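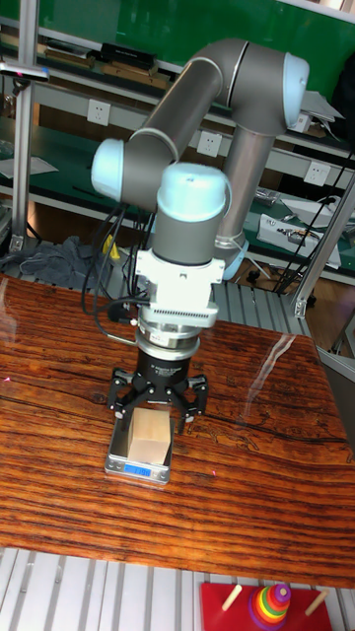

The Block on the Scale

The open day at the Genon building was listed as running until four. Tsung-han Shih arrived at 3:30 with a paper map from the front desk and a badge that said VISITOR, although he had worked on the second floor for 2 years before moving to Votbridge.

Station 6 was the grasping bench. The sign gave the title as "Contact Force in Three-Finger Grasping" and the presenter as C. Yuen.

"You can stand on the yellow line," Chia-hao Yuen said. "Not over it."

"I put that line down."

"Then you know where it is."

Four other visitors were already there, a couple from Prarkberg and two boys who belonged to them. Yuen gave the talk to the boys. The arm was in its start pose, he said, elbow high, tool pointing straight down. The fingers would close on the wooden cube. The scale under the cube would show how much of the weight was still resting on it. At zero the cube was in the air. Before zero there was an interval in which the hand had hold of the cube and the table still had some of it too, and that interval was the subject of the station.

"Why not just pick it up?" the older boy asked.

"It does. We measure the part before."

He pressed the key. The three fingers came in at the same rate and stopped. The number on the scale went up.

"It got heavier," said the younger boy.

"The hand is pushing down slightly. The joints curl as they close, so the fingertips travel on an arc. The controller sees the force and backs the wrist off." The number fell, passed its first value and kept falling. At zero Yuen held the arm still for a count of two, then reversed the motion. The cube was set down. The scale went up to a number and stayed there.

"Same number," said the boy.

"Same number."

The rings were for later, Yuen told them. They had holes, and holes were a different talk. The boys lost interest in the cube at once and their mother moved them along to the conveyor in the next bay.

Shih stayed on the line. He read the log on the side monitor, which listed cycles by number. The last entry was 2,153.

"That's since when?"

"27 March 2021. I reset the counter when I took over the bench."

"I would have expected 4,000."

"You ran it overnight. I don't run it overnight." Yuen restarted the sequence, though there was no audience for it now. "You had a dip at the release. Every cycle, just before the fingers opened. It's in your notes as sensor drift."

"It was sensor drift."

"It was the cable. It hung on the wrist and pulled when the last joint turned. I gave it a longer loop and the dip went away."

Shih looked at the loop. He followed it along the tool and back with his eyes, the way he would have checked a drawing. He had spent most of one May on that dip. He had written a filter for it, and the filter had a section of its own in the report he took to the interview at Votbridge.

"How much longer?" he said.

"A hand's width."

The fingers closed. The number rose, then began to fall. Both men watched it – Yuen from the stool, Shih with his toes on the tape – until it read zero.

"Is the filter still in?"

"I left it in. It doesn't do anything now."

From the hallway someone announced that the building would close to visitors shortly. Shih folded the map and put it in his jacket.

"Run it once more," he said.

Yuen pressed the key.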